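4.3 Clearing deformable packaging from a table

The result we expected to be strongest turned out to need the most care. On rigid objects, the policy trained on hand-held gripper demonstrations held up when we moved it from one home to another. We wanted to know if the same would be true for wrappers, pouches and thin plastic bags, where the shape of the object changes as soon as a finger touches it. Earlier reports of success on this kind of task, including our own workshop paper from November, pooled soft and rigid items in one score. We now think that pooling hid a good deal.

The demonstrations come from two sites, Loria and Fraser. Demonstrators were told to clear the table of packaging in any order they liked, using a gripper in each hand. No item was fixed in place and no background was cleaned up. After removing episodes with lost tracking, we kept 321 demonstrations. Of these, 206 were used for training and the rest were held out. Figure 3 gives a sense of how crowded the work area can be.

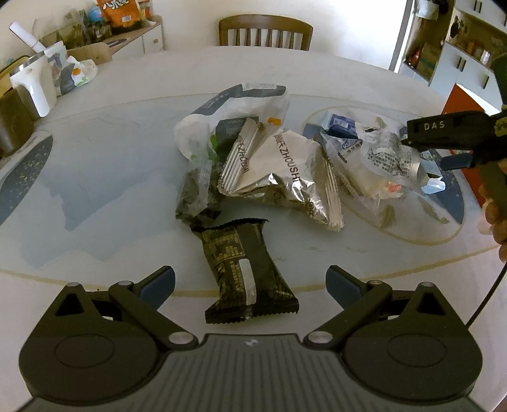

Figure 3. View from one hand-held gripper during table clearing. The open fingers are on either side of a wrapped snack bar; foil and plastic packaging lies close behind it, and the second gripper is at the right.

Annick McIntyre objected to the label "grasp success" in an early draft of this section, arguing that a policy which closes on the nearest crimped edge and drags half the pile along with it would score the same as one that picks a single item. We agree with her, and the objection changed how we scored the trials. A pick now counts only if one item leaves the table and its neighbors stay within 5 centimeters of where they started. Under the old rule, the policy looked nearly as good on soft packaging as on rigid boxes. Under the new one, the gap between the two was plain at both sites, and wider at Fraser.

Three explanations seem worth taking seriously. The first is visual. Foil reflects whatever is above it, so the same pouch can look quite different from two approach angles, and clear bags show their contents more strongly than their own outline. The second is contact. The demonstrators could feel a wrapper slip through the handles and adjust, but nothing in the recorded data carries that signal. The third is less flattering to us: people clearing a table tend to take the easy items first. The early part of each episode is therefore full of clean approaches, while the harder picks come late and vary more from one person to the next. A policy can imitate the first part well and still have learned little about piles.

We tried to separate these by retraining with the order of episode segments balanced. This helped at Loria. At Fraser it made no difference we would be willing to defend, and one of the 2 training seeds did worse than the baseline. Adding the view from the second gripper produced a similar split. We report both results but draw no general rule from them.

It is also fair to ask how much of the remaining performance comes from the policy and how much from the controller. Cadano, the low-level controller used in all trials, limits closing speed near contact. When we turned this limit off, single-item picks fell for every model we tested, including the weakest. Part of what we had credited to learning from demonstration was careful closing, and an earlier comparison against Clutaswood, which ran without such a limit, should be read with that in mind. We have rerun that comparison with the limit applied to both systems, and the corrected scores replace the earlier ones in Table 2.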